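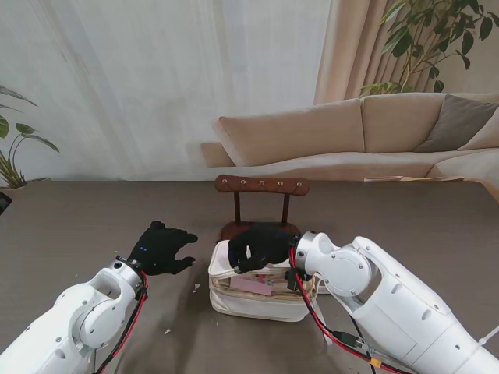
A respondent in Trinermont wrote that she had given up on solid-color pouches years ago, and that if she could not see her tweezers she would buy another pair before she would empty the bag. Her answer is close to what many others told us in the written part of the survey. Buying a second one came up more often than we had planned for, and the original form had no box for it.

Figure 3. Zippered pouch of the translucent type, white, with clear plastic panels and cream fabric trim. A pink rectangular item shows through the top.

4.2 See-through and opaque pouches

Of the 100 households contacted in Trinermont and Brondeck, 77 returned a complete diary. The diaries covered soft bags only. Hard cases, jars and drawer trays are treated in Section 5. We asked each household to list every small zippered bag in use, where it was kept, and what had gone into it or come out of it during the week. Bags still in a suitcase from an earlier trip were listed separately under "travel, not unpacked," and we left them out of the totals.

We sorted the bags by how much of the contents could be seen with the zipper closed. Bags like the one in Figure 3 went into the see-through group, even though the contents are not equally plain from every side. Larger and brightly colored items tend to be easy to pick out through this kind of material, while smaller ones are often only a hint of a shape. Several people made the same point. One diary from Brondeck says the lip balm "is always in there somewhere" and then lists it as missing on the following page.

In 34 of the diaries, a see-through pouch was the main bag for toiletries or makeup. These households wrote down fewer full searches, meaning occasions when everything was tipped out onto a table, bed or counter. They did not write down fewer openings. People opened the see-through bags as often as the others, and a good number said they opened them for something they could already see from outside.

Fabric trim mattered more than we expected. Bags with a sewn edge were described as easier to hold shut while closing the zipper, mostly by people who packed them very full. Bags made only of plastic were said to slide around on a smooth surface. We did not test either claim. Dirt on light-colored trim was the most common complaint, followed by plastic that had turned cloudy. A few households washed the bag in the sink and put it back into use the same day, and others kept the cloudy one for cords or sewing supplies and bought a new one for the bathroom.

Where the bag stood also changed how it was used. A pouch left out on a table or dresser collected things that belonged elsewhere, such as coins, hair ties and receipts. Pouches kept in a drawer held the same items all week. This was true of both groups, and we found no clear link with the material.

The Prodard labels handed out with the diaries were meant to help people record what went into each bag. Many were left blank or were stuck to the wrong bag, and the Gil checklist, which repeats the same questions on one sheet, was filled out far more completely. The numbers in this section come from the checklist wherever the two disagree.

Some limits apply. The diaries ran for one week in October, outside the summer travel season, and bags used mainly for trips are probably underreported. People also decided for themselves what counted as small.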